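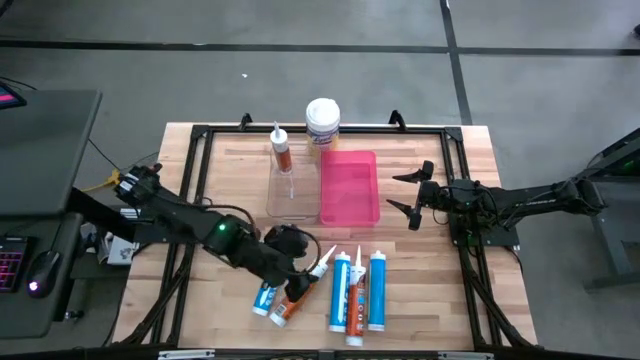 The bench, with a few tubes of caulk, the pink tray and the tub with the blue-and-yellow label.

Hello, and welcome to Brarnuvlow. We're a small shop and workroom for people who'd like to seal their own bath, sink or shower tray and would quite like it to look decent afterwards. I started it after making a dreadful mess of my own bathroom in Prindley (I used my thumb, a butter knife and most of a toilet roll) and deciding there must be plenty of other people who'd been handed a tube at the till and no help whatsoever.

So that's what we do. We sell sealant and caulk, the bits and pieces that go with it, and we run evening sessions where you come and squeeze the stuff out on practice boards until your hand stops shaking. Two hours, starting at 6.30pm, tea included. You don't need to bring anything except old clothes — and I do mean old, I've seen a lovely jumper ruined in the first five minutes.

The bench is where most of it goes on. It has a wooden butcher-block top, which I'm very fond of, and I like having the tubes out where people can pick them up and ask questions. The one question I get over and over is what the difference is between caulk and silicone. Short version: ordinary decorator's caulk is for the dry places you want to paint, like skirting and door frames, and silicone is for the wet ones. If you remember that you're ahead of where I was! Some products sit somewhere in between, so do read the label, and if the print is too small bring it over and we'll squint at it together.

We also do a mail-order side now, which began by accident when a customer moved to Pimomham and asked if I'd post her usual. Last year we sent out 1146 parcels, nearly all of them packed by me with the radio on. Tubes travel better than you'd think as long as the nozzle goes in separately and nothing heavy is put on top. If yours arrives squashed, send me a quick note and I'll pop another one in the post.

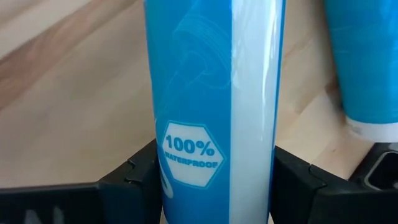
100% waterproof, according to the label.

I'm a bit of a label reader, I'll admit. Waterproof is a word I get asked about a lot, and my advice is always the same: it's talking about the stuff once it has cured, so leave it alone for as long as the maker tells you and shower at your mum's if you have to. The other thing is getting the old sealant off first. All of it. I know it's boring, and I know it takes longer than the new bead does, but putting fresh over mouldy is how you end up doing the whole job again by Christmas.

The practice boards are cut for us by Ledesma, the joinery two doors down, from their offcuts. We got through 80 of them in April alone, what with everybody doing up their bathrooms in the spring. They come back to us with tile on one side and plain wood on the other, so you can have a go at both, and you're welcome to take yours home to show off.

We keep the groups small so there's elbow room, and beginners are very welcome. Most people who come have never held a sealant gun in their lives. If you've already started a job and it's gone wrong, bring a photo of it and we'll work out what to do next over a biscuit.

The shop is open from 9am, with a short break for lunch, and the kettle is usually on. Ring the bell if the door's shut — I'm probably out the back with a parcel.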